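Software pre-run checklist, two-arm flower sorting cell
Gevlow stack, October pass, filled in by me with Khôi Vũ on the other keyboard

Marks: OK = leave it alone. FIX = changed during this pass. OPEN = somebody still owes us something. Comments are mine unless they're signed.

1. Stop chain as the software sees it
OK. Pressed both buttons, released both, watched the state machine drop to HOLD and stay there until I cleared it by hand. I like to do this one first, before coffee, so I don't skip it! The log line comes through with the right source name now (last month both buttons reported as "left", which made for a fun afternoon).

2. Controller watchdog
OK. Killed the planner process in the middle of a slow move. The arms ramped down and held. Timeout is set to 50 ms and the config on disk matches the config in memory, which I checked twice because Khôi didn't believe me the first time.

3. Joint limits loaded from file
FIX. Soft limits for the right wrist were still the loose ones from when we were testing reach. Put the tight ones back and reloaded. Please, please don't edit the live file. Make a copy, give it your name, load the copy.

4. Arm-to-arm distance check
FIX, and the one I'd read if you only read one. The planner checks the two arms against each other, fine, but it was using the bare gripper shape for both. It needs to add the held item when a gripper is closed on something. A hydrangea head is wide and floppy and sticks out well past the fingers, so an arm passing nearby can clear the gripper nicely and still plow into petals. I've added a padded blob to the gripper model that switches on with the grasp flag. It's ugly and it makes the planner a bit slower, and I'm keeping it.

5. Cable keep-out
OPEN. We have a keep-out volume for the wrist cables but it's a plain box, and a loop of cable is no box. When the wrist rolls, the loop swings outside it. Thắng Giáp has a swept version half written. Until that's merged, keep the wrist roll cap on and don't raise it just to get past a failed plan.

6. Camera to base calibration
OK. Ran the board routine for both sides. Residuals are under our limit and the saved file has the new stamp. If you bump a mount, even a little bump, redo it.

7. Table plane
OK. The fit came back flat and level. Worth knowing: the estimator used to treat the seam between the white panels as an edge and would split the plane in two every so often. The merge step from Lại handles it now, and I got a single plane on every try.

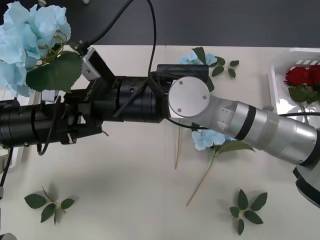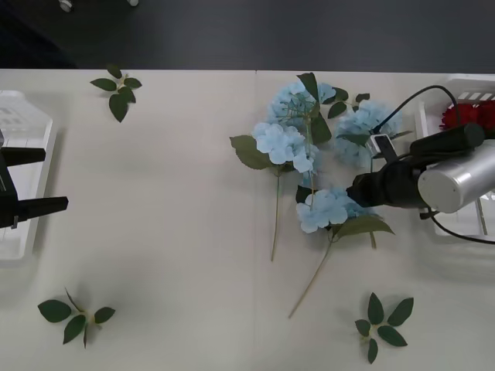 Blue hydrangeas and loose leaf sprigs on the white table, red flowers in the basket, both arms in the workspace.

8. Segmentation, blooms
OK with a grumble. Pale blue on white is a mean combination and the masks get nibbled at the petal edges. When blooms overlap, the model likes to call two of them one big one. I don't mind that much for safety, as a mask that's too big only makes the planner more timid. It's the too-small ones I look for, so scroll through the overlay and look at the rims.

9. Segmentation, loose leaf sprigs
FIX. The sprigs were being picked up as "stem" and handed to the grasp planner as targets. They now get their own label and go in the ignore list for grasping, but they stay in the obstacle map. Khôi wanted them dropped from the map too. We argued, I won, we can have the argument again after the next pass.

10. Thin stems in the depth map
OPEN. A long thin stem lying on the table just about vanishes in depth. The filter eats it as noise. Turning the filter down brings the stem back along with a whole lot of junk, so for now we take stems from the color mask only and give them a fixed height. Not lovely, but it's consistent.

11. Shadows
OK. Soft shadows under the leaves and the arms aren't being labeled as objects anymore. I did see one flicker in the overlay when the right arm moved, gone by the next update. Logged it under ticket 721 so it's written down someplace.

12. Tray and basket models
FIX. Basket pose was typed in by hand, months ago, by me (sorry). It's now read from the perception side at startup, and the planner refuses to start if the basket isn't found. Same for the tray. The slotted sides used to give holes in the mesh that a finger could "plan" through, so I've filled them as solid walls.

13. Grasp force cap
OK. Cap is read from the Flulholm profile and shows up right in the startup print. Try to ask for more from the console and it says no, politely.

14. Log and replay
OK. Recorded a short run, replayed it in the Lenditora viewer, and the timestamps on both arms line up. Disk check warns before it fills, too. Ticket 723 can be closed, Thắng, whenever you get to it.

15. Config snapshot
OK. Snapshot taken after all the FIX items above, not before. If you change anything from here on, even a comment line, take a new one and put your initials on it.

Still open
Items 5 and 10. That makes 2, and neither one stops us from running at reduced speed. Full speed stays locked until item 5 is merged and somebody other than Thắng has tested it.

Note from Khôi: on item 9 I'd like it recorded that I still think the sprigs make the map too crowded. Half of our failed plans are leaves.

Note back: recorded! Send me the failed plans and I'll go through them with you.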